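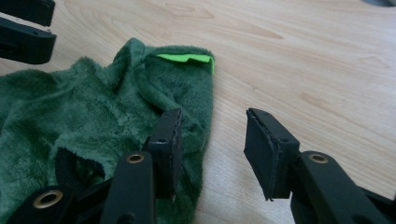 The laundry basket in my house has been full for as long as I can remember, and I have spent a good part of my adult life waiting for a machine that would empty it. I don't mean a washer or a dryer, both of which I own and love. I mean the thing that comes afterward, the matching and the turning right side out, the folding, the carrying upstairs. When I was a kid the magazines promised it would be here any day. So this fall, on a rainy Tuesday, I drove out to Cesthorpe to ask how much longer I ought to wait.

Cesthorpe is a mill town that used to make blankets, and the building Zetar rents there still has the old loading doors and a wonderful smell of machine oil on the stairs. Up on the second floor they teach robots to handle cloth. The method is simpler than I expected (and a good deal more human!). A person takes a gripper in each hand, two black fingers apiece, and does the chore with those instead of with her own ten. The cameras on the grippers record what happens, and the recordings go off to train the software that will one day, everybody hopes, move a robot's arms the same way.

They let me try. I was given something green and fuzzy, with a lighter green lining, and asked to lay it flat and fold it over once. I have folded a great many things in my life and I went in feeling pretty good about it. The first time, I caught the tabletop instead of the cloth. The second time I got a nice firm pinch of plush, lifted, and found I had picked up both layers and turned the whole thing into a kind of bun. It took me 9 tries to get a fold I would have been willing to put in a drawer, and by then my forearms ached and I had a new respect for my thumbs.

The trouble with cloth, as the people at Zetar will explain for as long as you care to stand there, is that it has no shape of its own to speak of. A coffee mug is the same mug whichever way you set it down. Drop a sock or a sleeve and it lands differently every time, with its opening tucked underneath or its lining poking out, and before a machine can fold it, it has to work out which part is which. You and I do this by feel, without giving it a thought – we rub the edge between two fingers and know whether we have one layer or two. Most grippers can't feel much of anything. They go by what they see, and deep, dark pile is hard to see into.

On the shop floor the picture is a little sunnier. Pešek, which packs work gloves a few miles down the road, has put an arm on one of its lines, and it sorts 4000 gloves in a shift without complaint. But they come down the belt one at a time, all the same size and lying the same way up, and when one arrives inside out the arm passes it along to a bin and a person deals with it later. I watched that bin for a while. It filled up faster than I would have guessed.

Back in Cesthorpe, the robot they hope to bring into homes is called Olto, and I was allowed to see it at work in the afternoon. It did a dish towel very nicely in a little under 2 minutes. Then it took on a child's hooded bathrobe, and went at it with such patience, smoothing one corner and going back for another, that I found myself rooting for it out loud. It never did get the hood. The team has 192 different garments and household things on its practice list, and the bathrobe, I was told, is one of the easy ones. Fitted sheets are down near the bottom, and when I asked about them there was a good deal of laughing.

So can a machine do your laundry yet? It can do your dish towels, if you have a table to spare and you aren't in a hurry, and I suspect that towels will be followed by T-shirts and pillowcases before too long. I drove home in the rain feeling more hopeful than I'd expected to, and then I folded a basket of whites in front of the television, with my own two hands, and left the fitted sheet in a ball on top of the dryer.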